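March 8, 2022

Drinks can day at the bench! Angeliki brought in a whole bag of empties and fulls from the corner shop (thank you, Angeliki), so I finally got to spend the morning on lids and tabs and leave the Watov jars for later.

Mwajuma wanted to know why I care so much about the tab. Well, because a can with its tab down and a can with its tab up are pretty much two different objects once you're trying to sort them, stack them or get a label on top. A closed lid is nice and flat and you can put another can on it. Pop the tab and leave it standing and the stack goes wobbly straight away. I tried it with two of the plain Dalitz soda water ones and they were on the floor before I'd picked up my pen, so I mopped up and moved on.

I've been opening them all the same way: lift the tab, push the panel right in, then leave the tab wherever it wants to sit. Some spring back nearly flat and some stay up like a little flag. The black one is a flag. 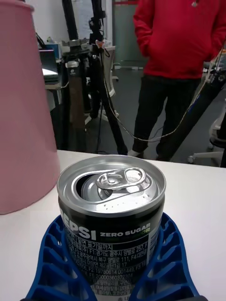 *Pepsi Zero Sugar, Korean print on the side. Opened, tab left up, dark specks on the lid beside the opening.*

I like this one for the print as well. White on black is so much easier on the eyes than the silver-on-pale-green of the Simiyu cans, though the small rows of Korean text are going to take me a while to copy out. I got as far as 경기도 광주시 and the long numbers under it, then gave up and made tea. If anyone reads Korean and feels like helping, I'll trade you a muffin.

Things to sort out before the next go:

- rinse the opened ones the same day, please, the cupboard smelled like a lolly shop last week
- the Ovoditz cans have a wider lid, so keep them on their own shelf
- 30 minutes was plenty of time for 10 cans once I stopped chatting
- ask Mwajuma where the good marker went

Angeliki thinks we should do bottle caps too. Maybe in June, when the shelves are up and there's somewhere to put them.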